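Marinating with the Stometti vacuum tumbler

1. Put the chicken and marinade in the drum. Do not fill past the 2-quart line.
2. Close the lid and turn it until it clicks.
3. Select MARINATE and set the timer to 30 minutes. 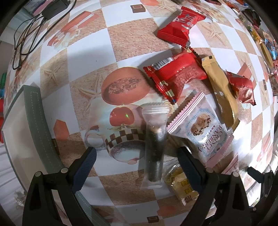

Clear packet with dark stick, on checkered tablecloth.

4. When the timer sounds, press VENT and wait for the hissing to stop before you open the lid.

Note: For bone-in pieces, run the cycle twice.

Caution: Discard used marinade. Wash the drum and seal in hot, soapy water.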